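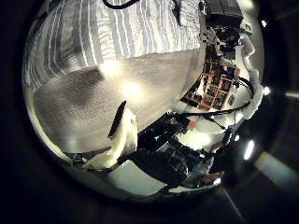 La couette rayée

Ma tante m'avait prévenue au téléphone : le lit de la chambre du fond, on ne le fait pas n'importe comment. J'avais dit oui oui, comme on dit oui oui à sa tante, et puis j'avais pris le car pour Borholm avec un sac trop petit et un livre que je n'ai pas ouvert une seule fois (je l'ai encore, d'ailleurs, il est très bien paraît-il).

La pension comptait six chambres et elle me confiait tout ça pour le mois de décembre, le temps de se faire opérer de la hanche. Cinq chambres normales et celle du fond. Celle du fond était louée à l'année par un monsieur qui ne venait presque jamais, qui payait toujours, et qui voulait trouver son lit prêt s'il débarquait. La couette rayée gris et blanc d'abord, bien tirée, et la couverture beige au pied, à plat, jamais pliée. J'avais tout noté au dos d'une enveloppe.

Le premier matin j'y suis allée pleine d'enthousiasme ! J'ai secoué, j'ai tapé, j'ai tiré sur les coins, et les rayures sont parties de travers. Je ne sais pas si vous avez déjà essayé de remettre droites des rayures sur un lit. On corrige à gauche, ça fiche le camp à droite, on fait le tour, on se cogne le tibia, on revient, et entre-temps la housse s'est vidée d'un côté et fait une grosse bosse de l'autre. Au bout d'une demi-heure je parlais à la couette. Je lui disais des choses que je n'écrirai pas ici.

La couverture, elle, était gentille. Une bonne vieille couverture pelucheuse de chez Mendonça, le magasin de la place, qui vendait du linge et des casseroles et qui a fermé quand j'étais petite. Ma tante en avait acheté quatre d'un coup à la liquidation. Il n'en restait qu'une, les autres ayant fini dans la niche du chien, dans le coffre de la voiture et sur les citronniers en hiver. On la posait, elle restait posée. J'aurais voulu que tout soit comme elle dans cette maison, y compris la chaudière.

Donc tous les matins, avant le café, je montais refaire un lit où personne n'avait dormi. C'est bête, mais j'y ai pris goût. La fenêtre donnait sur le port et sur les entrepôts Stukton, et vers huit heures la lumière arrivait d'un seul coup par-dessus les toits et me tombait en plein sur les mains. Je m'asseyais cinq minutes au bord, ça creusait la couette, et il fallait tout recommencer. Je recommençais.

Un soir, en rangeant les papiers de ma tante, je suis tombée sur le cahier des loyers. Chambre du fond, 300 par mois, une ligne après l'autre, avec la même petite coche au crayon. J'ai tourné les pages, et sur les plus anciennes il y avait deux écritures, la sienne et une autre, penchée, qui avait marqué dans la marge : « Rayures un peu de travers, mais bien dormi. » Et plus loin : « Mieux. » Et encore plus loin, souligné : « Pedetti ce soir ? » Pedetti, c'est le restaurant de poisson au bout de la jetée. Ma tante m'a toujours juré qu'elle n'y avait jamais mis les pieds, elle trouve que ça sent la friture jusqu'au phare.

J'ai refermé le cahier. J'étais rouge comme si on m'avait surprise, toute seule dans le bureau avec ma tisane.

Elle m'a appelée le lendemain de la clinique, elle râlait contre la purée. Je lui ai raconté la chaudière, la facture du plombier (827, tout de même, elle a poussé un cri), les gens de la chambre deux qui avaient perdu leur clé. Et puis, l'air de rien, elle a demandé si le lit du fond était fait.

J'ai dit oui.

« Les rayures sont droites ? »

J'ai regardé le plafond, comme si je pouvais voir au travers. J'ai dit à peu près.

Il y a eu un silence, avec un chariot qui passait derrière elle dans le couloir.

« Laisse-les un peu de travers, a dit ma tante. Il doit arriver par le bateau de six heures. »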